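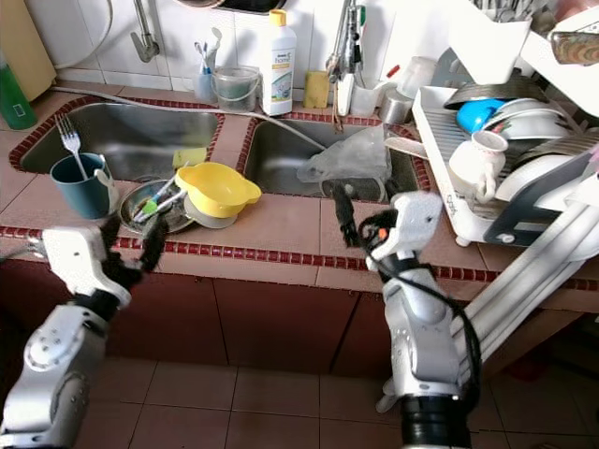
4. Recording sink demonstrations

The Nemia quick-start sheet tells you to set up a tidy station and record 3,000 episodes before you train anything. We don't follow it, and we suggest you don't either. A tidy sink teaches the policy what a tidy sink looks like. Leave the counter as people leave it: toothbrushes across a steel dish, a fork standing in a mug, a crumpled plastic bag lying in the right basin. The bag matters more than it seems to. Translucent plastic is where our July model did worst, and the summary score hid it.

4.1 Before you start

1. Home both arms and let the software finish its joint check. A green status light means the check ran. It does not mean the wrist cameras are in focus, so look at both feeds yourself.

2. Choose one task from the task list and read its wording aloud to the operator. "Clear the sink" is not a task. "Move the yellow colander to the rack" is.

3. Start a new Mulach session and enter the operator's name. Meinrad Leitner and Ottilie Widmer close the gripper at very different speeds, and you will want to separate their episodes later.

Caution: Keep a hand near the stop button whenever a gripper is below the rim of a basin. The collision guard was tuned on flat tables. Do not trust it around steel edges.

4.2 Recording

4. Press Record, wait 2 seconds, then move. Episodes that begin in mid-motion get thrown out by the Cindent filter without a message.

5. Approach with the fingers open and stop short of the object. Check the wrist view. If you can't tell from that view what you are about to grasp, neither can the model, whatever the head camera shows.
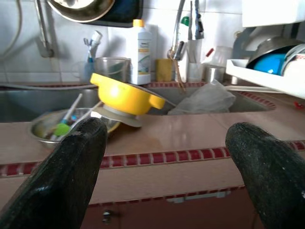
6. Grasp, lift, place, and open the fingers fully before backing away. Half-open releases are the most common bad habit we see in new operators.

7. Mark the episode Good, Failed or Unsure. Use Unsure freely. The automatic success label is a guess — treat it as one.

8. Move at least two objects by hand before the next episode. Turning the same bowl a little does not count as a new layout.

Note: Keep failed episodes. The vendor's importer drops them by default; clear the "Successes only" box each time, as the setting does not survive a restart.

4.3 How many is enough?

We don't know, and we'd be wary of anyone who gives you a number. Our last set had 1,279 episodes. After Widmer went through it by hand, 13 layouts made up nearly all of it, with small changes. Training longer on that set improved the curve on the Humphreys dashboard and did little at the sink.

9. After each session, play back a handful of episodes at normal speed, picked at random. If they look alike to you, stop recording and change the layout before you go on to section 5.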